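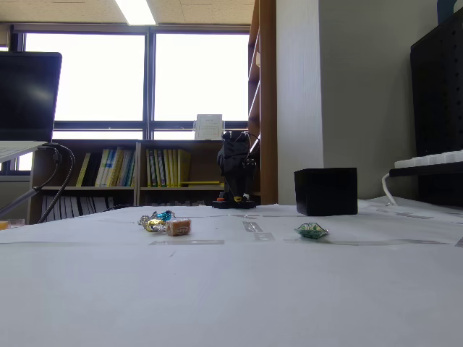 3.2 Sharing before the meal

What surprised us most in the Uselstead interviews was how much talk there was about sweets. We had gone in to ask about supper, and people kept steering us back to the candy dish! Of the 172 households we visited in June, 91 kept one within reach of the front door, and the rules for using it were wonderfully exact. A guest takes one piece on arrival, waits, and takes a second only when the host does (children, of course, have their own system).

Kadrić and Popescu found something close to this in Kolev, where hosts offered caramels to neighbors but saved foil-wrapped pieces for relatives. Our families drew the line differently. For them the wrapper mattered less than who did the unwrapping, and several older speakers had a separate verb for opening a candy on someone else's behalf. We have not seen that verb in any earlier word list, and we return to it in Section 4.

Figure 3. Wrapped candies of several kinds on a white tabletop.

The sorting task built on these conversations. Each speaker was asked to group wrapped candies by the guest they would suit, talking freely all the while, and the talk was every bit as rich as the groupings. One grandmother spent most of her session on a single green mint and a quarrel from her wedding. We transcribed 357 minutes of this material, and Noeline Hoani checked every passage in which a kinship term came up. Speakers under 30 used fewer of those terms, but they argued about the groupings with just as much heat.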